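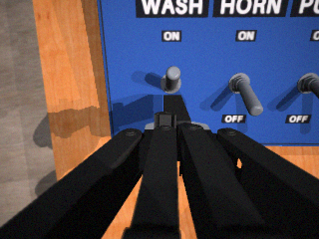 图 4-1 拨动开关单元,腕部视角(仿真画面)。WASH 在 ON 位,HORN 在 OFF 位。

4.3 开关面板单元的设置与复位

本节适用于 Plaltov 工作单元的开关面板任务,仿真与实机共用同一套步骤。仅实机适用的条目在句首标明“实机”。开始前应已完成 4.1 节的手臂回零和 4.2 节的相机校准。

4.3.1 载入场景

1. 在 Prisar 控制台中打开“单元”页,选择“开关面板”。
2. 在“任务编号”栏输入 3165,按回车。编号 1443 是旧版抽屉任务,夹爪的碰撞参数与本节不同,不要混用。
3. 等待状态栏由“载入中”变为“就绪”。若超过 60 秒仍未就绪,按 4.3.6 处理。
4. 将手臂移至预备位。预备位应离开面板正面,手指全部张开。
5. 切换到腕部视角,确认能看到开关标牌。

注:腕部视角下,靠边的标牌可能显示不全。判断开关名称时以单元配置表为准,不要凭残缺的字母推断。

4.3.2 核对初始状态

1. 逐个读取各开关的位置。拨杆指向上方的 ON 标签为接通,指向下方的 OFF 标签为断开。
2. 将读到的位置与控制台“状态”栏对照。
3. 两者不一致时,以画面中的拨杆为准,点“重新读取”。仍不一致的,记录开关名称后停止作业。

注:在图 4-1 这样的光照下,拨杆和夹爪都会在蓝色面板上投下较深的影子。自动识别若把影子当成拨杆,会给出错误的位置。遇到这种情况先调整光源方向,再重新读取,不必改动识别阈值。

4.3.3 设定接近位

1. 在“示教”页选中目标开关。
2. 以低速将夹爪移到开关下方。夹爪中心与拨杆轴线左右对齐。
3. 缓慢靠近面板,到指尖与面板间距为 10 毫米时停下。
4. 点“保存接近位”,名称用开关标牌上的英文,例如 WASH。
5. 退回预备位,再以自动方式走一遍。观察手指有没有擦到相邻的拨杆。
6. 对其余开关重复以上步骤。

小心:保存接近位之前不要闭合手指。手指闭合时关节外扩,可能碰到旁边的开关。

小心(实机):示教期间一只手必须放在急停按钮上。面板和木立柱之间不得伸手。

4.3.4 试拨

1. 将速度倍率设为最低一档。
2. 选择一个处于 OFF 的开关,执行“拨至 ON”。
3. 拨杆到位后夹爪应自动后退。若继续上推,立即停止,检查接近位的高度。
4. 执行“拨至 OFF”,方法相同。
5. 每个开关往返三次,全部成功后方可恢复正常速度。

试拨时常见的偏差:
拨杆只走到一半:接近位偏低,向上修正后重新保存。
手指从拨杆侧面滑开:左右没有对齐,回到 4.3.3 第 2 步。
拨杆到位但状态栏不变:点“重新读取”。仿真中还应检查该开关的关节限位是否被改过。
相邻开关一起动作:手指张开角度过大,改用“窄”张角。

4.3.5 复位

1. 手臂退回预备位。
2. 点“单元复位”。仿真中各拨杆会回到任务文件规定的位置。
3. 实机:单元复位只清除控制台中的记录,不会移动拨杆。须由操作员用手逐个拨回,拨动前先切断手臂使能。
4. 再做一次 4.3.2 的核对。

注:任务文件规定的初始位置不一定全部为 OFF。请按文件复位,不要统一拨到一侧。

4.3.6 载入失败

1. 关闭“单元”页,不要关闭控制台。
2. 在“日志”页查看最后一条红色记录。
3. 记录为“缺少网格”的,重新安装 Wuvness 模型包后再载入。
4. 记录为“许可占用”的,检查同一网络中有没有其他控制台正在使用该单元。
5. 其他情况导出日志,连同任务编号一并发给单元负责人 Stanisława Michalski。

4.3.7 定期检查

每周日的自动备份结束后,抽查一个已保存的接近位,走一遍自动方式。实机还应检查指关节处的螺钉有无松动,并用干布擦净面板。不要使用溶剂,标牌上的白色字迹会被擦掉。

更换手指或夹爪底板后,原有接近位全部作废,须从 4.3.3 重新示教。

面板备件按 Villaseñor 备件目录订购,订购时注明标牌文字和开关排列顺序。更换步骤见 4.4 节。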